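Workshop > Handheld grippers > Urutach pair, setup and care

Notes and a picture from the Urutach pair at our Pimitz office. The two grippers are worked by hand, and most of what goes wrong with them is dirt or a bumped marker. Written up by Ottó Juhász, 2022-11-06.

Before a session we wipe the shells and the rubber rim with a dry cloth. Grit collects under the rim and has to be brushed out. The square marker is checked for lifted corners and replaced if it has any. A bent marker throws off tracking for the whole session.

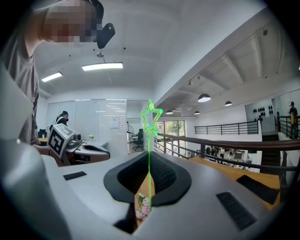 Thin objects are the hardest on the fingers. After 200 grasps we look over the pads for nicks, and after 400 we swap them, left and right together. The old Tekin pads lasted longer but slipped on smooth plastic.

Calibration is redone after any drop, even a short one. It takes three passes. If the third is still off, open the shell and check the screws on the camera mount. One of ours had worked loose in April.

Full service is at 1,000 grasps. Spare pads and markers are in the Primidside drawer.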